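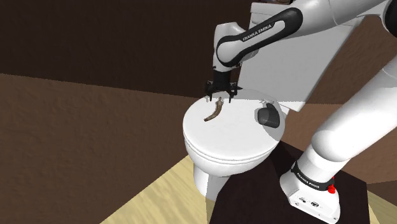
Re: Allotment society newsletter, printing costs

Hi all,

Thanks for this, Liviu, and sorry to be slow, I've been up to my elbows in seed potatoes all week (first earlies are in, hurrah!). I've left your bit in so people can see what I'm on about.

Liviu Vasiliu wrote:
> Barrios have quoted 1,180 for the spring run, and 1,499 if we
> want colour on the cover. Brirkia haven't replied. Do we really
> need 2,000 copies? I had a box left over in November and it
> ended up under my tomatoes.
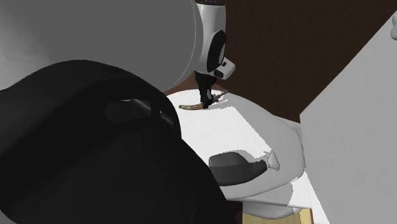

1. How many copies

I'd happily print fewer. Our site gets through its bundle, but only just, and Elvia says hers mostly go to people who'd read it on a phone anyway. Could each site tell Anayeli what they want before she orders? A text will do!

2. Colour or not

Black and white for me. The colour cover was lovely last time, but my copy lives in the shed and it's already the same brown as everything else in there. I'd sooner have the extra pages back, Xóchitl's piece on leeks got chopped in half and I never found out what she does about rust. 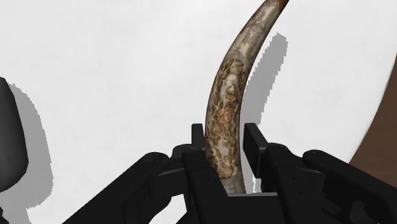 3. Copy for the next issue

I've got the plot swap list, Hiyori's rhubarb cake (make it, it's gorgeous) and a rather long letter about hosepipes which I'll trim. Still short of something for the back page. If anyone fancies writing about broad beans, please shout, mine are covered in blackfly every single year and I'm open to ideas.

I can bring the proofs on Saturday if someone has the hut key.

Anyway, the kettle's on.

Marian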